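We use cookies to keep this site working. Accept | Manage settings

Weremside Suturing Skills Programme
Progress report to the Drotilari Fund, December

The second block of teaching is finished. Trainees have now logged 265 practice sessions between them, against a target for the whole grant of 1,148. Six trainees have completed the needle handling module and 2 are repeating the part on thread control.

Most of the teaching time went on picking up a curved needle cleanly and keeping the long end of the thread clear of the instrument tips. Thread management is still the slowest thing to learn, and we have given it an extra hour in the timetable.

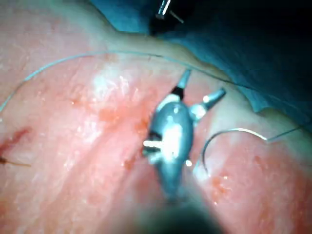
What will the remaining money be spent on? Suture packs and tutor hours, in the proportions agreed at the start of the grant.

The order for needles and thread from Komow came in short and the balance is due next month. We moved one Saturday class to cover the gap. The Żak assessment form is in use for all trainees and the scores will be sent with the next report. No change to the budget is requested.

Contact Weremside Suturing Skills Programme | Copyright Weremside | Back to top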